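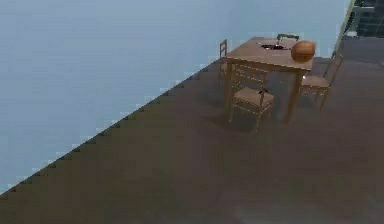 Does the Ravside travel palette hold enough paint for a week away from home? It does if you fill the full pans to the top and let them dry for two days before you leave. With half pans I ran low on ultramarine by the fifth day.

I bought the palette to replace an old plastic folding box with a hinge that had finally split. I had been wanting something in metal, with a lid deep enough to mix a proper wash in, and small enough to go in a jacket pocket with a water brush and a sketchbook. The Ravside is close to that. It is a tin box with a white enamel inside, a fold-out mixing flap, and a thumb ring underneath. It comes empty, with a set of plastic full pans and half pans in a paper envelope.

Filled, with a small pencil tucked in beside the pans, mine weighs 376 grams on the kitchen scale. I also weighed it with my sketchbook, and the pair came to 579 grams. I can carry that all day without thinking about it. If you are used to a very light plastic palette you will notice the difference in a shirt pocket, but in a bag it is fine.

The enamel is the best part. New enamel usually makes watercolor bead up, and this one did too for the first few sessions. I rubbed the mixing wells with a little plain toothpaste, rinsed them, and after that the puddles stayed flat. Staining colors lift out with a damp paper towel. Phthalo blue left a faint mark in one corner of the lid and I have stopped trying to remove it.

The pans are held by a metal strip with bent tabs. On mine the tabs were loose at one end, and the pans slid when I tipped the box. A small piece of removable putty under each pan fixed it. I would have liked the tabs to be right out of the package, because bending them by hand chips the coating – I tried it on one and got a bare spot that will probably rust.

I tested the palette on two papers. One was a 300 gsm cold press block from Nogueira, and the other was the thinner paper in my usual Jondthorpe sketchbook. The palette does not care what you paint on, of course, but the size of the wells matters more with the heavier paper. A quarter sheet sky takes a lot of wash. The large well in the lid held enough for the sky in one go, with a bit left over for the distant hills. The wells on the flap are shallow and only good for small mixes. If you tilt the box, they run into each other.
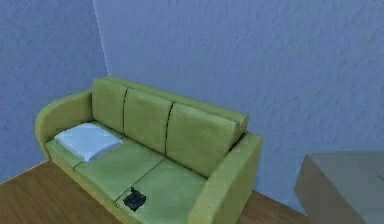
Greens are where I judge a mixing area, because I never buy green paint and have to make it all from a blue, a yellow, and something warm to dull it down. The divided flap helps here. You can keep a clean yellow-green at one end and a grayer one at the other and pull between them with the brush. For a muted olive like the fabric on that sofa, I start with plenty of yellow ochre, add ultramarine a touch at a time, and finish with a very small amount of burnt sienna. The darker version for folds and shadows goes in the next well, so both stay wet together. On my old palette those two would have merged before I got to the second layer.

The thumb ring is less useful. It is stiff and sits too near the edge, so the box tips forward when the lid is full of water. I hold the palette flat on my palm or set it on a wall. People with smaller hands may get on with it better.

Closing the box takes some care. The flap has to go in first and then the lid, and if any pan is sitting high, the latch will not catch. I leave it open to dry in the evening before I shut it. Once I forgot, and the mixing lid was sticky for most of the next morning. There are no vent holes, so wet paint stays wet in there for a long time.

I also looked at the Dovstead palette before choosing. It has deeper wells and a better latch, but the pans are glued in and the whole thing is half an inch longer. For use at a desk I would take the Dovstead. For walking and painting outdoors I am happier with the Ravside, mainly for the removable pans. I swap two or three of them depending on where I am going, and I keep the spares in an old mint tin.

Spare full pans from other makers fit, though some are a snug fit at the corners. Magnets are not included. If you prefer those to the metal strip, get the thin kind, as thicker ones raise the pans and then you have the latch problem again.

I would buy it again, and I would order the putty at the same time.

Alper Kırmızıgül
September 21, 2025

Contact | Copyright Alper Kırmızıgül | Back to top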